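# Looking After the Memory Cell

The arm in the end bay at Woltthorpe has one main job, and it is a small one. It takes a memory module between two fingers and works it into or out of a desktop computer. The job calls for a few seconds of motion. Getting it to do that all day takes a setup routine that fills both sides of a laminated sheet, plus a maintenance log that runs to its third binder.

Woltthorpe refurbishes office computers in a single-story building outside Sustunmont. Machines come in on pallets when companies replace them, and most leave again with more memory and a new drive. The work used to be done entirely by hand, and much of it still is. The cell was added for memory because memory is the part that gets swapped most and damaged most.

Setup starts with the bench. It is built from slatted aluminum extrusion, and the slats are there so that stops and clamps can be moved without drilling. A computer tower goes on its side with the panel off. If the case rocks, the technician shims it. If it still rocks, it goes back to the manual line. The sheet is firm on that, and underlined twice.

Next come the cables. A person sees a loose wire and pushes it aside without thinking. The arm will take its fingers straight down through it. Before each new model is taught, the technician tucks or ties everything that crosses the path to the slots, then moves the arm down slowly by hand with the drives released, watching both sides of the gripper. 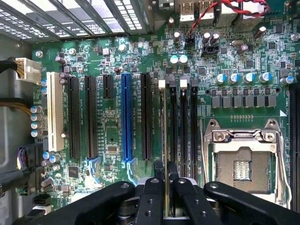 Clearance is the thing that takes the time. The gripper was bought for general work and is broad for the inside of a computer. The original fingers were too wide to get between two modules in adjacent slots. Woltthorpe ordered a slimmer pair from Conneely, a machine shop across the county, and went through three versions before settling on one. The first pair flexed. The second held well but had a sharp inner edge that left marks on circuit boards. The third has been on the cell since spring.

Fingers are treated as a wear item. The inside faces get wiped with alcohol at the start of each shift and inspected under a lamp. After 1000 insertions they come off, whatever they look like, and go to a granite plate to be checked for flatness. A finger that has bent even slightly will hold a module at an angle, and an angled module goes into the slot at one end before the other. That is how contacts get damaged.

The screws get the same attention. They are small, they go into small holes, and they work loose. After an early incident in which one backed out and dropped into a power supply, every finger screw now gets thread locker and a paint line across the head. If the line is broken, the cell stops until the screw has been reset.

Force settings took longer to get right. The gripper has to hold hard enough that the module doesn't slide up between the fingers when the arm pushes down. It also has to hold gently enough that nothing on the board is crushed. Woltthorpe runs the grip at 60 percent of the maximum for most modules. The team tried 70 for a week, thinking it would cure some slipping, and went back when they found the slipping came from residue on the fingers.

The downward push is handled separately. The arm lowers until it feels contact, pauses, and then presses with a slow ramp while the controller watches the curve. A good seat shows a rise, a short drop as the latch takes hold, and another rise. If the drop is missing, the arm lifts away and the status light goes amber. A technician finishes the slot by hand and writes down what was wrong. Dust in the slot is the usual entry. A closed latch clip is second.

Latch clips are still opened by a person. The arm could be taught to do it, and for one model it was, but clips vary from board to board and old plastic can be brittle. Opening them with a thumb takes no time and doesn't break many.

The wrist camera has its own section on the sheet. It sits close to the work and picks up lint, which the alignment software can read as an edge. The lens gets a puff of air at every changeover and a proper cleaning once a week. Lighting is checked with a gray card. Bare metal in a case can throw a reflection bright enough to hide a slot, so the exposure is set for each model and saved with its taught positions.

Position checks use a computer kept for the purpose. The arm brings its fingers to a module already standing in its slot, stops short, and a technician looks at the gap on each side. If the gaps match, the day's work can start. If they don't, the tool offset is measured again, and nobody touches the taught points until that has been done. Re-teaching around a bad offset was the costliest mistake of the first year. It put every saved model out of line, and it took 5 shifts to undo.

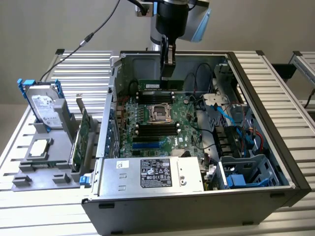

Condetia, asked about the same check, said it does things the other way around. Its technicians measure the tool offset every morning against a fixed pin and only bring out a computer if the pin disagrees. A pin never changes, they said, while a used motherboard wears a little each time it is handled, and after enough months the check is measuring the wear.

Woltthorpe has heard that argument and partly agrees. A pin was fitted to the end of the bench in October and is now used after any finger change. The daily check is still done on a computer, mainly because it shows cable and case problems that a pin can't. The check board is to be replaced twice a year.

The arm itself asks for less. Its joints are listened to once a month at low speed with the rest of the bay shut down. The cable that runs down to the wrist is looked over for rubbing, especially where it bends, and has been replaced once. A spare hangs on the wall, cut to length and labeled, next to a bag of finger screws and a fresh tube of thread locker.

The next entry on the worklist is a new set of fingers from Conneely with replaceable faces, so that a worn surface can be changed without taking off the whole finger. The drawings have been approved. Until the parts arrive, the old pair stays on, due for the granite plate again at the end of the month.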